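Search this site Go

Week 5: Glaze, gilding and the dark-ground plate

Last time we finished with plain white tableware. This week we get to colour, and I'm so pleased we've reached it, as dark-ground ware is the part of the course I look forward to all year! Please read these notes before Tuesday and bring a plate from home if you have one you like (chips welcome, we learn a lot from chips).
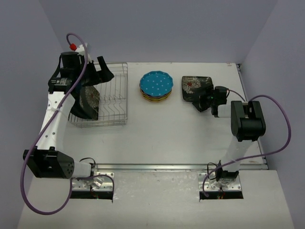
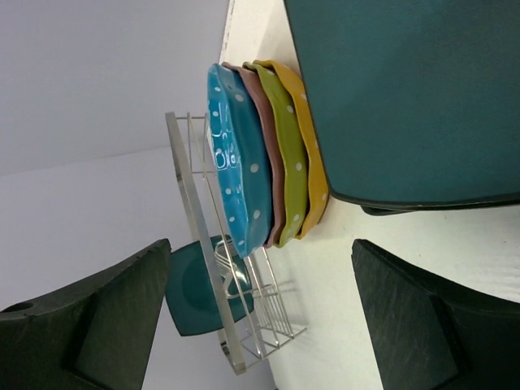 Fig. 5.1 (first picture): black plate with a gold and white floral pattern, at a silver wire dish rack.

1. What a glaze is

A glaze is a thin skin of glass melted onto a clay body. It needs three things: silica to make the glass, a flux to bring the melting point down, and alumina to stiffen the melt so that it stays on the pot and doesn't run onto the kiln shelf. Get the balance wrong and you will know about it. My first Flotana test tiles are still stuck to the shelf they were fired on, and you are all welcome to come and admire them.

2. Getting a black

A good black is much harder than people expect. Iron on its own gives a warm brown-black that breaks to rust where the glaze thins over a rim. Cobalt and manganese push it cooler and deeper. Most of the blacks in our teaching set use all three, in different amounts, and once you have seen two of them side by side under daylight you can't stop noticing! Compare tiles 1582 and 3367 in the Ngubane drawer. Both are labelled "black" and they are nothing like each other.

Look at the rim first, then the foot, then the middle. The middle tells you least.

3. White on dark

White over a dark ground can be slip, enamel or a printed transfer.
- Slip goes on before the glaze and tends to look soft at the edges.
- Enamel goes on over the fired glaze and can stand a little proud of the surface – run a fingertip across it.
- A transfer is flat and even, and on a curved rim you may find a small join or overlap where the pattern meets itself. I love finding these.

4. Gold

Gold is nearly always last. It is painted or printed over the fired glaze and given its own low firing, well below the heat that would soften the glaze underneath. Bright gold comes out of the kiln shiny. Burnished gold comes out dull and has to be rubbed up by hand, traditionally with agate or bloodstone, and the change as you rub is wonderful to watch.

Because it sits on the surface, gold wears. Scrubbing, strong detergent and stacking will all thin it, usually at the rim and on the high points first. Wash by hand in warm water with a soft cloth, dry on edge, and keep metallic decoration out of the microwave.

5. Practical

We meet in the Amano room. Each pair will have one tray of sherds and a Meteck hand lens. For every sherd, write down the body colour, the glaze colour at the thickest and thinnest points, and the order in which you think the layers went on. Sherd 3883 is a puzzle and I disagree with the catalogue about it, so argue with me.

Please put the lenses back in their cases.

Reading for next week: the handout on kiln atmospheres, sections 1 and 2. Section 3 is optional, but it has the copper reds in it, so do have a look.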